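The man who reads the instructions

Béla Hegyi has spent 20 years rewriting the leaflets that other people throw away.
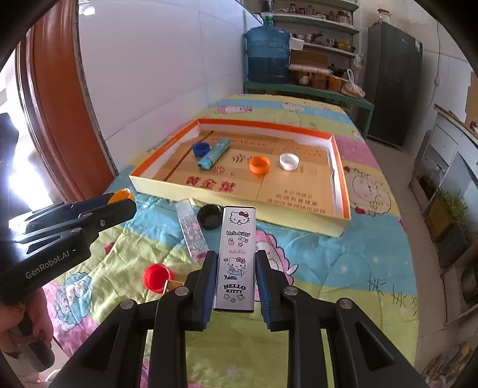

He works from a back bedroom in Irton, at a desk he assembled himself in an afternoon, with the leaflet shut in a drawer. "I wanted to see if it could be done," he says. "It could. The drawer is the one that doesn't open."

Hegyi's trade is the small folded sheet that comes with a kettle, a tent or a set of shelves. Firms send him a draft, usually written by whoever designed the thing, and he turns it into something a tired person can follow on the floor. His first job was for Vuorinen, a maker of garden sheds, whose old manual began with a page and a half on the history of the firm. Step one, he recalls, was on page four and told you to undo step three.

"Engineers write down what they know," he says. "What I want is the bit they stopped noticing in 1994. Which way up is it? Does it click?"

He is strict about words. "Simply" goes, and so does "just". He will allow "gently" once per leaflet, provided the part in question really does snap. Pictures without words he regards as a fad that has gone on for most of his working life. "A drawing of a man with a question mark over his head, telephoning a shop. I've been that man. The shop was shut."

His clients test the drafts in different ways. Torkach hands them to new staff. Orora, which makes folding clothes airers, once posted his draft to 100 customers with a form to fill in, and got two back. One said the leaflet was very clear. The other asked how to return the airer.

Kanako Takagi edits his copy, and has done since a March when he sent her a steam mop manual of 1,417 words. She sent it back at half that. "Béla is very good at telling other people to be brief," she says.

He took it well, by his account. By hers he sulked until Easter – then rang to ask what she would do with a bread maker.

Does he read instructions himself, at home? There is a pause, and a look towards the drawer.

"I read the last page," he says. "That's where they put the bit about not getting it wet."

He has a pressure washer to finish by the end of the week, and the draft has arrived without a page two.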